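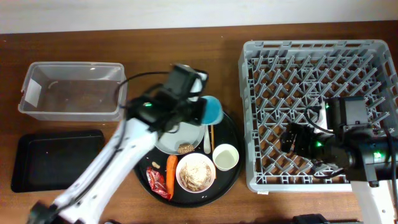
Tray Clearing Working Group, Gedthorpe
Minutes, July meeting, 2:15 p.m.

1. Minutes of the previous meeting
Accepted with one correction: the Hallis order is for 50 trays.

2. Sorting at the clearing table
The layout stays as set at Flalletcombe: clear bin on the left for wrappers, round tray in the middle, gray rack on the right for bowls. Wrappers come off before any bowl is moved.
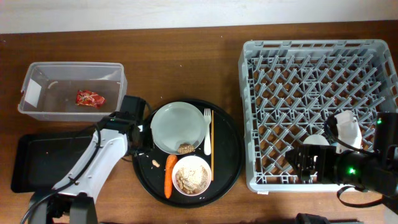

Item 2: wrapper in the clear bin, bowl on its side in the rack.

A paper napkin in the rack counts as a sorting error. Napkins go in the bin with the wrappers. The work sheet will be changed to say so.

3. Utensils
White plastic spoons and forks are to be lifted by the handle.

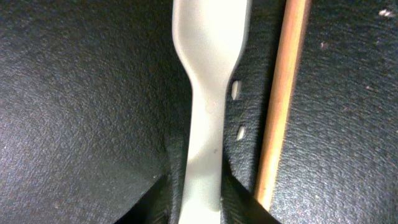

Wooden chopsticks are logged apart from plastic. The present sheet has one line for both, and the Georgiev tally of 215 pieces cannot be split after the fact. New sheets to be printed, 600 copies.

4. Leftover food
Bowls with grain or nuts still in them are to be emptied before racking. Loose pieces on the tray - carrot, peanuts, crumbs - are cleared last.
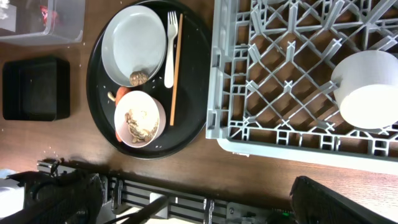

Wiping the table between trays was discussed. Agreed to wipe after each tray for one month and compare times.

5. Other business
Quote for 1000 napkins held over.

Meeting closed at 3:05 p.m.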